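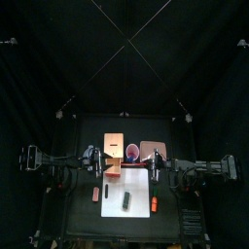 The wooden box with its drawer out, beside the cup and the white cutting board.

The box came from a second-hand table in Lutgate and cost 16 dollars. Jamshid Tabrizi bought it for tea bags. Three years on it holds no tea. It has become the place where the small play kitchen things in his house get put away, and he has built most of his ideas about tidying around it.

Tabrizi and his partner, Niloufar Salehi, run a short course on storing toys in small homes. They teach it out of the community rooms in Clidby, and people travel from as far off as Amissah to sit through it. The September group was the biggest they have had, with 38 people over two evenings.

Their starting point is that children's kitchen sets are hard to store. The pots are round, the utensils are long and thin, and the cutting board fits in nothing. Most families tip the lot into a tub, and then the child tips the tub out on the floor to find one spoon.

"We did it that way ourselves," Salehi says. "You'd hear the crash from the other end of the house."
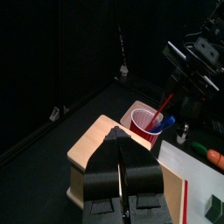
A drawer is their answer for the small pieces. It should be shallow enough that everything lies in one layer, and it should have a colour on the front so a child who can't read knows which one to open. Tabrizi likes red. He also likes a knob over a cut-out handle, as little fingers find it easier to get hold of.

Long things go upright in a cup. A plain plastic one does the job, and the couple tell people to use whatever is left over from the last birthday party. The cup stays beside the box, on the same side every time. Salehi is firm on that point. Their daughter learned where the cup lived well before she learned the names of what was in it.

Pots are left out on the shelf. Tabrizi tried nesting them and gave up, and he now says any favourite colour can sit at the front with the rest behind. 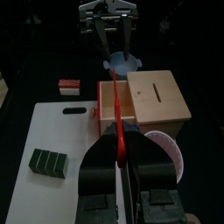 The course includes a sorting exercise. Each pair gets a tub of 100 mixed pieces and puts away as many as they can before the kettle boils. People usually start with the big items and run out of room. Tabrizi would have them start with utensils, then the drawer, then pots, and slide the board in last against the wall.

Storage shops sell fitted cases for this sort of thing. The couple looked at one made by Gruseo, priced at 123 dollars, and decided against it - the compartments were shaped for a single set, and their daughter's had been put together from four. A box with a flat lid suited them better. She uses the top as a bench when she plays.

The next course runs in Clidby in the new year. Bring your own tub.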